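## Part 2: Planning and budgeting your picking cell

Good, you've made it past the safety chapter! This part covers everything to sort out before you place an order. Read it through once with a cup of tea, then go back and work the steps with a tape measure in hand. It applies to all Ginstead bench cells, whichever arm you pair them with.

Planning a cell is a lot of fun once you get going, and the hours you put in now come back to you many times over in set-up week. Set aside two afternoons if you can.

### 2.1 Before you start

You will need:

- the planning sheet from the back cover pocket (or a photocopy of it)
- a tape measure and a roll of coloured tape
- three or four of the actual parts you want to pick
- the mounting drawing and the load chart for your arm

If your arm hasn't been chosen yet, use the load chart for the largest one on your shortlist. It's much easier to scale a plan down later than to stretch it.

### 2.2 Measure the space

1. Clear the bench you intend to use and mark the proposed bin position with tape. Mark the corners first. Full outlines can wait until you've settled on a spot.
2. Measure from the centre of the arm's base to the farthest inside corner of the bin. Write this on line A of the planning sheet.
3. Compare line A with the working reach of the arm **with the tool fitted and pointing down**. The headline reach in the brochure is measured to the wrist and won't tell you what you need.
4. Measure the bin depth and add the length of your tool. Write the total on line B. The wrist has to clear the rim by at least this much on every lift.
5. Walk all the way around the bench. Wherever you can't stand comfortably and reach the bin with one hand, shade that side on the sheet. You'll be glad of this when a part gets stuck in a corner.

**Note:** Sloping bin sides are lovely for keeping parts away from the walls, but they eat floor area. Measure the floor and the rim separately.

**Caution:** Do not stand inside the taped area or lean over the bin while the arm is powered, even to take a measurement. Power down, lock out, then measure.

### 2.3 Choose and fix the bin

Buy the bin before you buy the gripper. People often do it in the other order, and we understand why (grippers are more exciting!), but the bin decides how far down the tool has to go and how close to a wall it must work.

1. Pick a bin whose rim can take a clamp. Rolled or very thick rims need the bracket kit, sold separately.
2. Place a few of your real parts inside. Put one flat on the floor and lean another against a wall, as it would end up in ordinary use.
3. Clamp the bin to the bench. Two quick clamps are enough for trials. Permanent cells should be bolted.
4. Push firmly on each wall in turn. If the bin shifts at all, re-clamp and try again.
5. Run your hand along the inside of the rim and file off any burrs that could catch a cable.

Used bins are perfectly fine and a terrific way to save. Scuffs on the floor do no harm to the arm. Bright bare metal can throw glare back at a vision sensor, though, so check it under the lights you plan to work with before you commit.

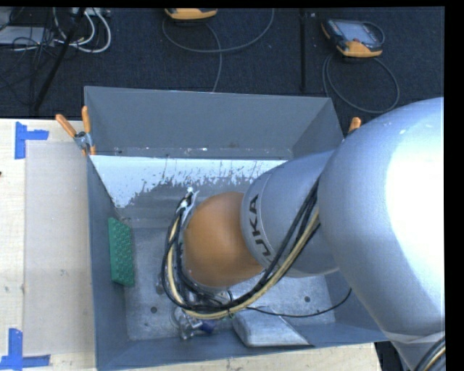

*Figure 2-1. Arm working over a clamped metal bin, with its cable bundle looped below the orange segment.*

Cables are where most first budgets come up short, so please give the next section your full attention. The loop beside the tool needs enough slack for the wrist to turn, and every extra bit of slack is length you have to buy.

### 2.4 Plan the cable run

1. List every line that has to reach the tool: power, signal, air if you use it, and one spare. Use line C of the planning sheet.
2. With the arm powered down and locked out, lay a piece of string along its full length, from base to tool. Leave a generous loop at the wrist. Measure the string.
3. Add 15 per cent. This is the length to order.
4. Mark the tie points on the mounting drawing. Keep them clear of the joints.
5. Decide where the bundle leaves the arm and how it gets back to the controller. Draw it on the plan, including any stretch across the floor.
6. Price a protective sleeve now, even if you expect to run the first trials without one.

**Caution:** A thin cable hanging into the bin can be snagged by a part or by the tool. Before any powered move, check that every loose line is tied back or routed well clear of the pick path.

**Note:** Teach pendants have cables too! Allow a hook or a shelf for each pendant within easy reach of the operator's standing position, and keep its cable off the walkway. The Nokham wall bracket fits most makes and takes two screws.

### 2.5 Choose the tool

Now for the exciting bit. Take the parts you set aside in 2.1 and sort them by how they can be held. Flat, smooth tops usually suit suction. Bumpy or textured faces usually want fingers. If your parts fall into both groups, price a tool changer and read the note on weight below before you fall in love with it.

1. Weigh your heaviest part.
2. Add the weight of the tool, the changer (if any) and the length of cable bundle that hangs past the wrist.
3. Check the total against the arm's load chart at line A reach.
4. If you're within a whisker of the limit, choose a lighter tool. Slowing the arm down is a fix for later problems, and it's best kept in reserve.

**Note:** Our Tian finger set ships with soft and hard pads. Try the soft ones first on anything with an uneven surface.

### 2.6 Draw up the budget

Copy this table onto your planning sheet and fill in the last column. Ask for written quotes on the first three lines.

| Line | Item | When to buy | Your cost |
|---|---|---|---|
| 1 | Arm and controller | First | |
| 2 | Guarding and stop buttons | With the arm | |
| 3 | Tool and pads | After the bin trial | |
| 4 | Bin, clamps, brackets | Before the tool | |
| 5 | Cables, ties, sleeve | After the string test | |
| 6 | Bench and flooring work | Before delivery | |
| 7 | Training and set-up help | Book early | |
| 8 | Spares | With the final order | |

Line 8 is the one that gets crossed out when money is tight. Try to keep at least a little in it. For our own demonstration cell at Gristwood we put aside roughly $3,000 for spares and small fittings, and most of it went on cable, connectors and pads. Laiba Bangash, who ran that build, suggests buying the spare wrist cable on the same order as the first — it arrives in the same box and you only pay freight once.

Don't forget the cheap things: tape, zip ties, a decent set of hex keys, a mat for standing on. They add up faster than you'd think, and a build can stall for a whole morning over a missing hex key.

**Caution:** Never move money out of line 2 to cover another line. If the guarding doesn't fit the budget, the cell isn't ready to order.

### 2.7 Final check before ordering

- [ ] Lines A, B and C filled in
- [ ] Bin clamped, pushed and loaded with real parts
- [ ] Load total checked at full reach
- [ ] Cable path drawn, base to tool and back to the controller
- [ ] Pendant storage marked on the plan
- [ ] Quotes in hand for lines 1 to 3
- [ ] Someone other than you has read the sheet

Send a copy of the finished sheet to our planning desk, attention Anqi Gu, and we'll gladly look it over at no charge. Please include the arm model and a photo of the bench. If you're aiming for a September start, get it to us early, as training places for that month fill up.

Unpacking and mounting are covered in Part 3. The torque table is on page 58.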